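3.2 Demonstration by hand-held gripper

Demonstrations for the Moden task set were collected at two sites, Brorstead and Brumunden. The task reported in this section is the cap task: a baseball cap is moved between the hooks of a standing coat rack and the operator's working area. We chose it for its contact conditions. The cap is soft, the brim is stiffer than the crown, and a hook gives little support until the strap or the edge of the cap has been seated on it.

The operator carries one gripper in both hands. Video is taken on the grippers and at the head, and the pose of each tool is recovered from the printed markers when they are in the head view. The two kinds of view are kept as separate streams and aligned on a shared clock before training. In all, 186 demonstrations of this task were kept after screening.

Operators were told to approach the rack at their own pace and to keep the head turned toward the cap. They were not told which hook to use – the choice of hook is left in the data as natural variation. Demonstrations in which the cap fell were discarded, as were those with a gap of more than 2 seconds in either stream.
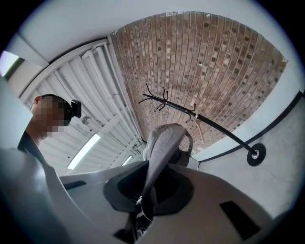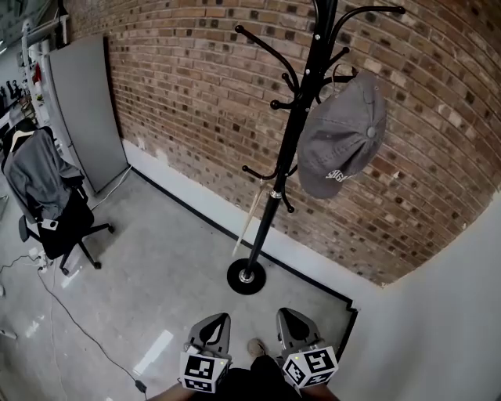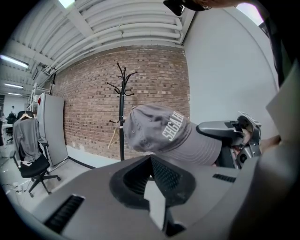
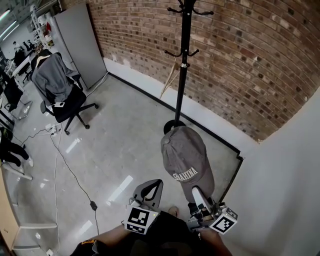
Figure 7. Gripper and head views from the cap task, all recorded in the same room.

Reviewing an early draft, Sial objected that hand-held demonstration hides the cost it is meant to remove. A person can correct a poor grasp by feel, the argument runs, and none of that correction reaches the cameras; remote control is slower, but the operator is limited to what the robot itself can sense, so the recorded motion is one the robot could have chosen. Sial would accept the hand-held data for the approach and ask for remote control during contact.

We tested this in part. A further set was recorded by remote control on the Brumunden arm, with the same cap and the same screening rules, and used to replace the final 5 seconds of each training sequence. The mixed policy seated the cap more often on the lower hooks and no more often on the upper ones. We take the objection to hold where the hook is approached from above. For the upper hooks the limit seems to lie in the reach of the arm – a matter taken up in Section 5.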